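Software Updates and the Duty to Tell

By: Aranka Sárközi
08/03/2025

Organisations that depend on networked equipment have grown used to installing whatever their suppliers send them. The habit is sound in principle, as delayed updates remain a leading cause of avoidable intrusion. It does not follow that customers should accept them without being told what they contain. 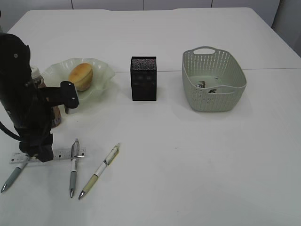

The council at Pliramdale received 672 updates across its systems last year. Of these, 600 arrived with a note reading only "security and stability improvements". Its systems manager, Yanling Su, could not establish from such a note whether a change was urgent or could wait until the weekend.

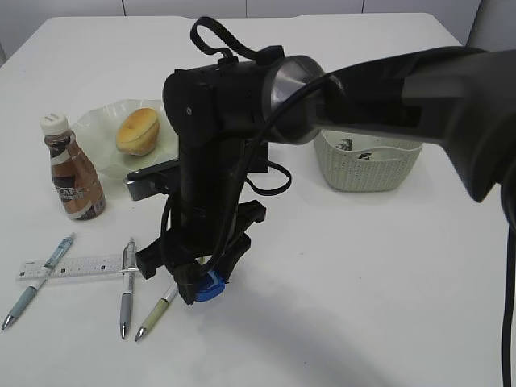

What a notice should contain

A proper notice states the fault, the versions affected and the consequence of leaving it alone. Suppliers object that this assists attackers. The objection has weight for the first few days and very little afterwards, when anyone with patience can compare the old code with the new.

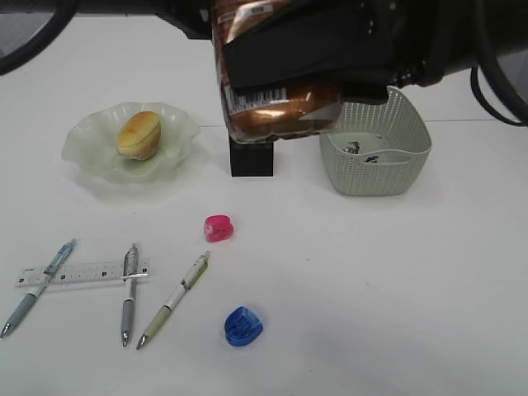 Pomgate Review, Issue 2

Moradi, which supplies access control software, began publishing full notices in July. Saeed Salehi, its head of support, reports that calls from customers fell in the months that followed. Other suppliers should study the result.
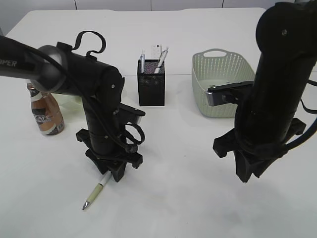

Responsibility does not rest with suppliers alone. A buyer who signs a contract without a clause on disclosure has little ground for complaint later. The clause should reach beyond office computers to every device that runs code, including machinery whose control software needs maintenance like any other. Greltberg adopted wording of this kind for all 1,314 of its registered devices, and its suppliers signed.

Public bodies should adopt similar terms when their present agreements are renewed.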